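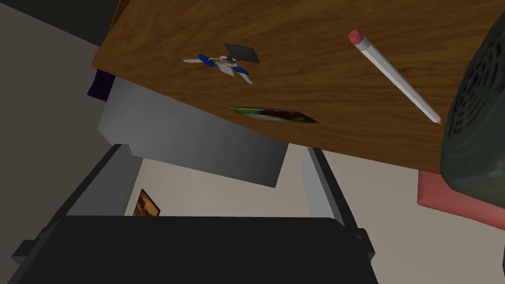
By the Product Information Office, Poreck Office Furnishings
Updated May

Model 2054 Writing Desk

The Model 2054 is a full-size desk intended for offices, libraries and study rooms. It is supplied by Poreck with a choice of two finishes, Skanasitz (medium brown) and Rangel (pale). Grain and color vary from one desk to the next, and replacement tops cannot be matched to an existing piece.

Assembly

The desk is delivered in 2 cartons. Assembly requires two adults and a cross-head screwdriver. Bolts should be tightened by hand until all four legs are in position, then tightened fully. Power drivers must not be used on the leg plates.

Care

Dust with a dry cloth in the direction of the grain. Spills should be wiped up promptly. Cleaners containing ammonia or bleach will dull the finish and are not covered by the warranty. Pencil marks may be removed with a soft white eraser. The Lokico care kit, sold separately, is suitable for both finishes.

Warranty and orders

The frame is covered for 10 years from the date of delivery and the finish for two. Coverage applies to the original purchaser and does not transfer on resale. Institutions placing orders over $3000 may request delivery to individual rooms. Requests must be entered on the order form, as they cannot be added after dispatch. Drawer units and cable trays are listed under Accessories.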